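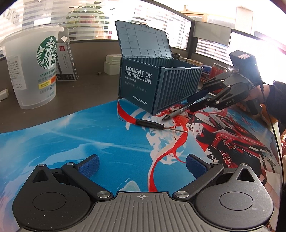 ## 4. Your first tidy-up session with the hand-held grippers

Welcome to the part of the guide most people skip to, and we don't blame you. If you've worked through section 3, your pair of grippers is paired and charged, and you've signed the sheet on the Drusness packing floor saying you're happy to take part. If you haven't signed it, please stop and talk to Tegwen Prydderch first. She's at the desk by the stairs until noon on most days, and she would much sooner answer ten questions now than one awkward one in September.

A word on why we're asking you to do this at all. The Stevedance arms will be taking over the small-item sorting on the Bedier line, and they learn it from you – from the way you pick up a pen, turn it over and drop it in a box. You've been doing this for years without thinking about it, and all that know-how is what we're after. The people now on small-item sorting move to checking and repairs, on the same hours and the same pay band. Dwynwen Wynne has the full list of the new posts if you'd like to see where your name falls.

### Before you start

1. Sit down and get comfortable. Slide the chair in until your elbows rest a little below the desktop.
2. Put a container with its lid open toward the back of your mat, where both hands can reach it.
3. Lay out a few everyday things in front of it, such as a pen or a small screwdriver. Your own desk clutter is fine, and you don't need to clear away your coffee cup. The arms will meet plenty of coffee cups.
4. Route the cable away from your wrist so that it doesn't tug when you reach forward.
5. Check that the indicator light is green. If it's any other color, turn to section 7.

> **Note:** Anything with a name, an address or a customer order on it goes in a drawer before you record. Shipping labels count!

### Recording a pick

1. Hold one gripper in each hand and close both all the way, then open them. This sets the zero point, and you'll need to do it again after every break.
2. Press **Start** on the Pugh screen and wait for the single tone.
3. Bring one gripper down to the item at a slant, with the fingers on either side of it. Let the pads meet the item together.
4. Close gently until it stops slipping. New hands nearly always squeeze too hard (I certainly did, and went through a good many pens that first week).
5. Lift, carry the item over the open container, lower it inside and let go. There's no prize for speed, so please work at the pace you'd keep on an ordinary afternoon.
6. Rest your other gripper on the mat when you don't need it. Leave it switched on.
7. Press **Stop**. If you dropped something, keep the recording and tick **Dropped**. Those are every bit as useful to us as the clean ones.

> **Caution:** Keep your free fingers out of the linkages at the sides. They close faster than you'd expect, and the pinch is a nasty one.

> **Caution:** Screwdrivers go in tip first, pointing away from you. Knives and blades are not to be used in these sessions at all.

### How long, and how often

A session is 12 picks, followed by a break of at least 9 minutes away from the desk. Three sessions in a morning is plenty for anybody. The target for the whole floor is 600 recordings, and we share it between us – there are no individual scores, and supervisors can't see who recorded what. If your wrist starts to ache, stop where you are, even halfway through, and mark the session **Incomplete**. It still counts as working time.

### If you change your mind

You can withdraw your recordings until they're sent off on Friday at close of shift. Ring extension 1467 and give the session code from the top of the Pugh screen. You won't be asked for a reason.

Once you've finished for the day, switch off both grippers, set them back in the charging tray with the fingers open, and go on to section 5 to upload.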